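# How to Set Up a Daily Worry Period

A worry period is a short block of time, the same every day, that you set aside for the things that are bothering you. When a worry comes up at any other hour, you write it down and leave it for the block. The method below is the one we use in the Dolance evening groups, written out so you can do it at home.

You need a small notebook, a pen, and a timer. A phone timer is fine if you can turn off notifications while it runs.

## Step 1: Pick the time and the chair

Choose a time in the late afternoon or early evening. 5:30 p.m. works for a lot of people. Keep it at least 2 hours before bed. If you work shifts, tie it to something that happens every day no matter when you get up, such as your second meal.

Then choose a place. A kitchen chair is good. Your bed and the couch where you watch TV are not, and neither is the car. You want a spot you can get up from and leave behind when the timer goes off.
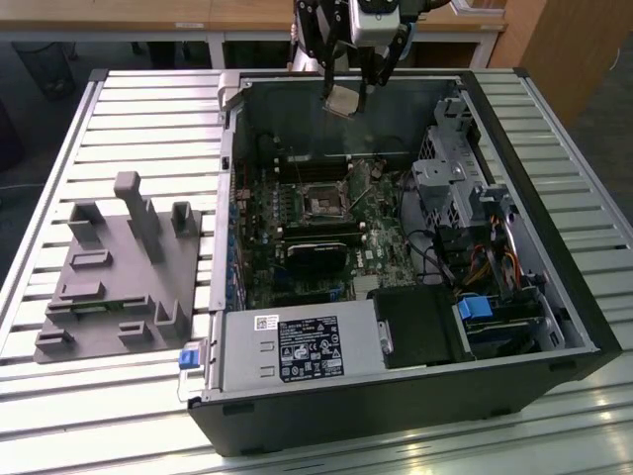 Write the time and the place on the first page of the notebook. If you live with other people, tell them you'll be busy for twenty minutes. You don't have to say with what.

## Step 2: Catch worries during the day

Carry the notebook. When you notice that you're worrying, do the following:

1. Write the worry in one line. "Rent in August" is enough. "Did I upset Mom on the phone" is enough.
2. Put a small number next to it, from 1 to 3, for how strong it feels right now.
3. Say to yourself, out loud if you can, "Five-thirty."
4. Go back to whatever you were doing, starting with something your hands can do. Rinse a cup, fold a towel, type the next sentence.

The worry will probably come back within a few minutes. Put a check mark next to the line you already wrote and go back to work again. Don't write it out a second time. Some lines in my first notebook have a whole row of checks after them.

If something truly can't wait, like a bill due today or a child who needs picking up, take care of it. It doesn't belong in the notebook.
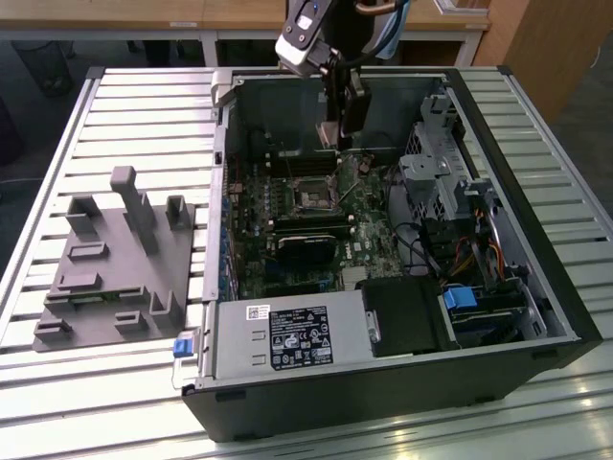

## Step 3: Run the worry period

Sit down at your time, set the timer for twenty minutes, and open the notebook to today's page. Read the whole list once before you start on any one item.

Go through the lines in order. For each one, ask whether it still bothers you. If the answer is no, cross it out and move on. You may cross out half the page this way, and you may cross out nothing.

For the lines that are left, decide which kind they are:

- **Something you can act on.** Write the next thing you would do, small enough to finish in one sitting. "Call the landlord's office and ask about the late fee" is a good size. "Fix money situation" is too big.
- **Something you can't act on.** Write a W next to it and let yourself worry about it until you run out of things to think or the timer goes off. It's fine to feel upset here.

When the timer rings, close the notebook and stand up, even if you are in the middle of a line. Unfinished items go to tomorrow's page.
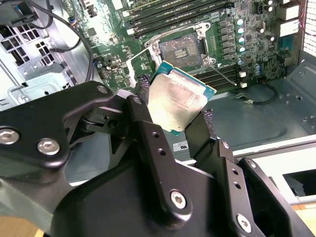 *Computer processor in a gripper over an open case.*

## Step 4: Close it out

Leave the room for a few minutes afterward. Walk to the mailbox, take the trash out, or wash your face. Siobhán Tierney, who wrote our original handout, suggests 300 slow steps, and the count does help if your head is still busy.

Put any action you wrote down on your regular calendar or to-do list. After that, the notebook stays shut until the next worry comes along.

## Common problems

**I sat down and had nothing to worry about.** Stay in the chair for five minutes anyway, then get up. Keep the appointment tomorrow.

**I felt worse afterward.** This is common in the first few days. Try cutting the period to ten minutes and skipping any line marked 3 until you've had some practice with the milder ones. If you still feel worse after a week, stop and talk it over with your doctor or a counselor.

**The worries come at night.** Keep the notebook by the bed, write the line in the dark if you have to, and say "Five-thirty" as usual. Don't turn on the phone. Messy handwriting doesn't matter.

**I missed a day.** Start again the next day with a clean page. Don't double the time to catch up.

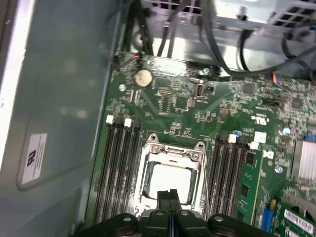

*A green server motherboard and its memory slots.*

## After the first month

Look back through the pages and notice which lines repeat. A worry that shows up with a W week after week may be worth bringing to someone you trust. One that keeps getting an action you never carry out probably needs a smaller action.

Many people in the Dolance groups drop to ten minutes at this stage, or to every other day. Others keep the full twenty. Use up the notebook you have before you change anything else.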